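Grandham lab finds the fault behind its drifting pusher arm

16 July 2023

What a fortnight for the tabletop robotics crew at Grandham! After months of blaming the camera, the lighting, the software and (briefly) each other, they have worked out why their block-pushing arm kept losing its place, and the answer is a lot more interesting than anyone expected.

The arm, nicknamed Vititz, nudges small shapes around a board using a plain rod. It has no fingers and no suction cup, so everything it does comes down to knowing exactly where the tip of that rod is. In April it stopped knowing. Runs that started well would go off course near the end, with the tip landing beside a block instead of behind it, and on one memorable afternoon it pressed down into the board hard enough to trip the force limit and shut itself off.

Nobody was hurt and the stop worked just as it should. Still, a rod pushing down where it thinks there is open air is a safety matter, and the group treated it as one. The arm was parked that same day and an incident report went in before dinner.

Máté Kun took on the detective work. He went back through 1,867 logged pushes and sorted them by how long the arm had been running without a break. The pattern jumped out straight away! Short sessions were fine. Once a session passed 70 minutes, the tip error began to climb, and it kept climbing until somebody switched the arm off for lunch.

"I must have looked at those logs a dozen times in date order and seen nothing," Kun said. "Then I lined them up by running time and I actually yelled. My neighbour thought something had caught fire."

The culprit was the clamp that holds the rod. As the wrist warmed up, the clamp eased its grip very slightly, and each firm push let the rod creep a little further out of line. By the end of a long session the tip could be 4 millimetres from where the controller believed it to be. Overnight the joint cooled and gripped again, the morning calibration quietly absorbed the new offset, and the evidence disappeared before anybody arrived with a coffee.

The fix is wonderfully ordinary. The clamp has been refitted and tightened to a set torque, and the controller now runs a touch-off check between sessions. If the tip isn't where it ought to be, the arm won't move until a person has had a look. The downward force limit has been lowered as well, so a bad approach ends sooner and more gently.

Testing is under way with a program called Salazar, which sends the arm through 300 pushes at low speed. The shapes are 3D-printed, and the favourite for this job is the red star - its points show up a sideways slip far sooner than a cylinder does, and you can see it from across the room.

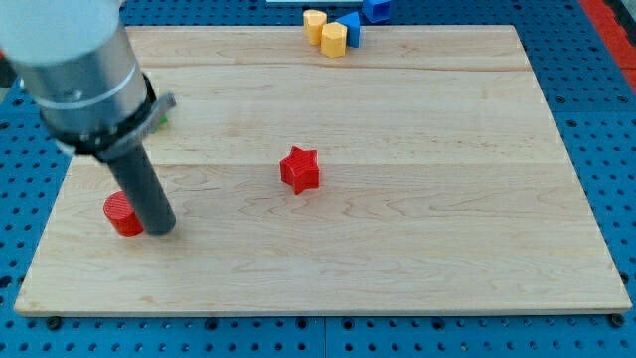

What happens next

Vititz stays on low speed until the full Salazar set is done, and someone has to be within reach of the stop button for every run. After that comes a long session well past the point where the trouble used to begin, which has the whole crew excited (there is talk of cake).

The findings are also going to the Biken group down the hall, whose arm uses the same style of clamp. They have agreed to check theirs before their next booking. Kun is writing up the log-sorting method too, and anyone who has been chasing a drift of their own is welcome to a copy of the scripts - ask at the Grandham front desk and they'll pass your note along.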